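Chapter 8
The Working Desk: Surfaces, Cords and Small Parts

In this chapter
Zones on a shared desk
Where cords go and where they shouldn't
Divided boxes and what to keep in them
Wear on the front edge

Back to the Climdale office from Chapter 2. Same rooms, same people, new problem. The shelves got sorted, the filing got sorted, and then everything that had no shelf ended up on the desks. Chargers. Spare wires. Receipts. A mug or two. Kaede Tanabe, who ran the move, wrote in her notes for August 15, 2022: "desks worse than before we started."

Common enough. A desk is the last flat place left in a room, so it collects. The usual fix is to buy something — a tray, a stand, a second tray. Tanabe had a budget of 3000 dollars for the whole floor and spent hardly any of it in the first month. She moved things first and bought later. We'll follow the same order.

Zones. Start with the person sitting down. Elbows at the sides, forearms swung left and right: that arc is the near zone. Daily things only. Keyboard, notebook, pen. Past that, arm stretched out, is the far zone. Things used a few times a day go here, a microphone for calls, say, or a box of small parts. Anything beyond the far zone isn't on the desk at all, or shouldnt be. Cabinet, drawer, shelf.

Laptops break the rule a little. They sit in the near zone but the lid takes up the view, so whatever is behind it gets forgotten. Check behind the lid when you clear. At the Tremley branch they found a set of keys that had been missing since June.

Cords. One cord, one route. The shortest route is often straight across the top and over the front, where knees and chair arms catch it. Better off the back or down a side leg, with a clip at the edge. Loose wires with nothing on either end go in a bag with a label. No label, no keeping it.

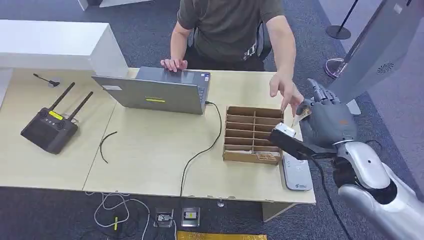 What should go in a divided cardboard box on a desk?
Small flat or narrow things that get mixed up easily: slips, cards, short cables, adapters. One kind to a slot, and leave a few slots free for what turns up later in the week.

Cardboard is fine for this, by the way. It's light, it can be cut down, and when it gets tired you replace it. The MacAulay offices used molded plastic inserts and went back to cardboard inside a year becuase the slots were the wrong width for everything.

Edges. The front edge takes the sleeves, the bags, the chair arms. Chips show up there first. Sand lightly, seal, move on. Where two panels meet, keep the seam clean and don't write across it.

Key terms: near zone, far zone, cord route, divided box, seam.

Before section 8.1, clear your own desk onto the floor. All of it. Put back only the near zone and work that way for a day. Then read on to the Povora case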